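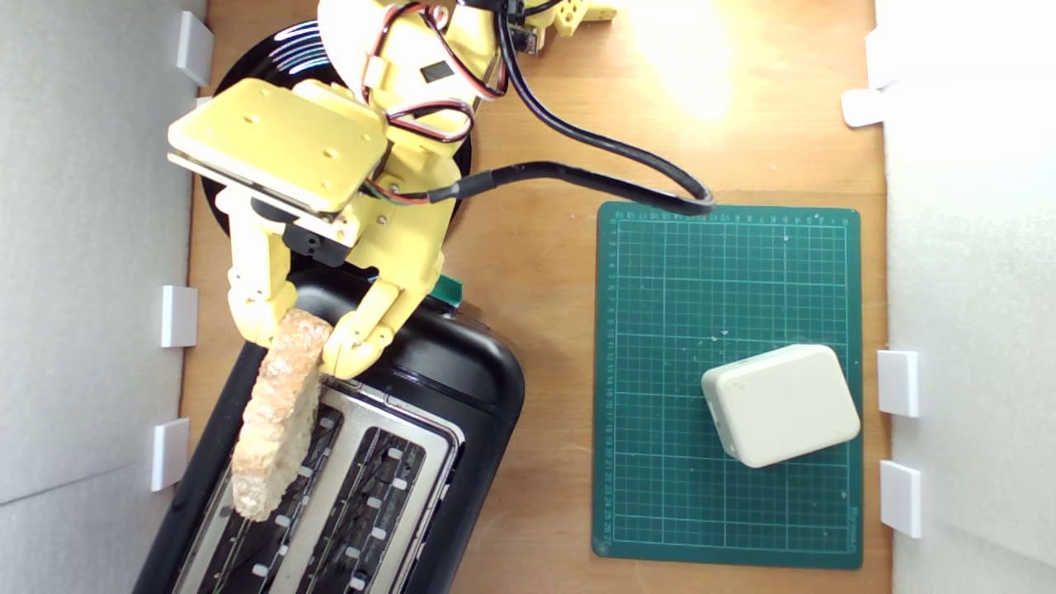 Bread slice over the toaster, left-hand slot. Printed arm, two-finger gripper.

Notebook, equipment planning, bench arm

Purpose of this entry is to settle what goes into the next purchase request and what waits. The budget line for the bench is 1,829 for the remainder of the period, all in, carriage included. Last round we spent against a list that had grown by accretion and ended up with three sizes of horn screw and no spare servos. I would like a shorter list this time.

Current task is bread and toaster. It is a useful one for specifying parts. The slice is light, so payload is no constraint, but it is soft, tall compared with the slot, and has an uneven crust, so the fingers have to close without crushing and the wrist has to hold its angle while the lower edge finds the slot. Any backlash in the wrist shows up at the bottom of the slice, multiplied by the length of the slice. That makes wrist servos the first item.

Servos. Two quotes in hand. Amevar will do the metal-gear unit in packs, stock item, short lead time. Koketard's is cheaper per unit but has a different spline, so every printed horn adaptor would need redrawing and reprinting. I have costed the reprint at a full day of printer time plus somebody to clean up the parts. On that basis the Amevar unit comes out level, and there is no changeover to manage. Request: 9 units. That covers one complete refit and leaves spares for the gripper, where failures have been concentrated.

Printed parts. We have filament for one more full set of links. Same yellow if Fallahi still carry it, otherwise whatever they have in the same material. Colour is not a requirement, but the links do show up well against the wood and the mat, and I would keep it if it costs nothing. Fasteners: one size only, one box. Anyone drawing a new bracket is asked to design for that size.

Cabling. Servo leads are looped over the upper segment and the thick black cable goes across the table to the cutting mat. Acceptable for bench work. For longer runs I want sleeving and two more anchor points on the upper segment. Low cost, under consumables, no separate approval needed.

Toaster. Domestic unit, retained. There was a suggestion to buy a second so that one can be stripped for fixtures. Not supported this round. A dummy slot cut from sheet would do for alignment work, and we have offcuts.

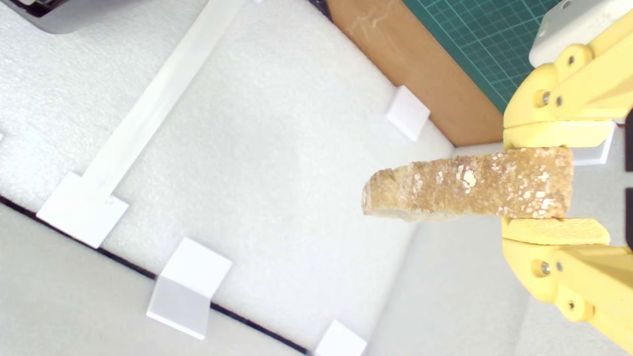 Flonda, May

Continuing after a further session at the bench. Work surface is the white textured foam mat with the bar across it and white blocks at its edges. Piece held level between the two finger pads, clear of the mat, free end unsupported.

Notes on the gripper from this configuration:

Finger pads. Flat pads give a line of contact at best on a crust like this. I want to try a softer facing. Sheet material from Fallahi, one sample pack, 60 with carriage. Worth it even if we reject it, as the same sheet can go under the blocks.

Pad fixing. Glue is the quick answer but makes each change of facing a reprint of the pad. Screwed backing plate preferred. Drawing to be done before the order goes in, so that plate thickness is known.

Foam mat. Keep. Kinder to dropped pieces than bare wood. It collects crumbs in the texture and needs brushing down between sessions. A spare should be on the list so one can be taken off and washed. Check the thickness of the replacement before ordering, the height offset in the config is set for this one.

Blocks. Fine as they are. No spend.

Arm replacement. Raised again. The Koketard ready-built arm would take the whole line and more, and we would still have to make our own fingers. Defer. I would revisit it only if the refit fails to bring the wrist play down. Someone should measure the play before and after, same pose, same load, and write both numbers in here. Last time we only wrote down the second.

Bench supply. Rating is marginal with all joints under load at once. Amevar list a larger unit at 206. Include.

Order of priority if the line is cut: servos, bench supply, facing sample, spare mat, sleeving. Filament comes out of general stores.

Still open: lead time on the supply, whether the servo pack price holds if the order is split, and whether stores will accept the single screw size as a stocked item. Quotes are in the folder by the printer.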